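4. Sending a reception notice to the media list

This section is for press office staff who send the short notice after an official reception or greeting. You need an editor account in Drinden and the approved text of the speech. The media list has 3,076 addresses at present, so please read the cautions before you press Send.

1. Open Drinden and choose New notice - Reception.
2. In the field Host, write the full office title. If the person holds the office only for a time, write "Acting" before the title.
3. Paste the approved text in the field Remarks. The first paragraph must have no more than 57 words.
4. Choose the language versions. Each version gets its own headline field.
5. Set the embargo hour. The clock shows local time, also for readers abroad.

Note: The field Source line is filled by the system. Change it only when the text came from another office.

Caution: After the embargo hour the headline is locked. A correction must then go out as a new notice with the word "Corrected" in front.

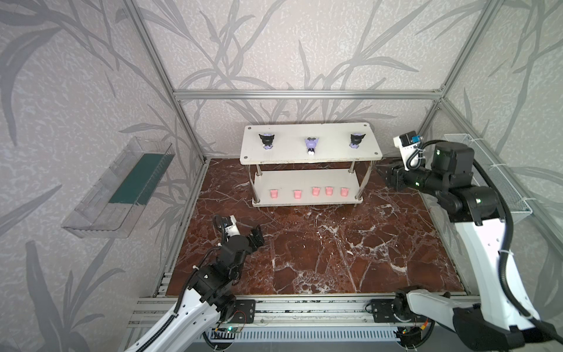

Mafalda Simões wrote under the February version of this page that step 5 had confused her, as she set the hour for the Bodov office and the notice left too early. She asked that the preview should show both hours. It does so now, in the grey line under the headline.

6. Press Preview and read every language version to the end. Names are the most common mistake - compare them with the guest list, letter by letter.
7. Send the preview to the second reader. For greetings on public holidays this is Filipa Carrilho.
8. When the second reader has approved, press Send. The notice stays in the queue for 14 minutes, and during this time you can still press Recall.

Caution: Recall does not work for the partner agencies on the Hegazy line. They receive the text at once, without the queue. Telephone them if something is wrong.

9. Save the delivery report in the folder of the month.

Related items
Adding a journalist to the media list
Accreditation for receptions
Grosatness archive: searching old notices
Correcting a name after publication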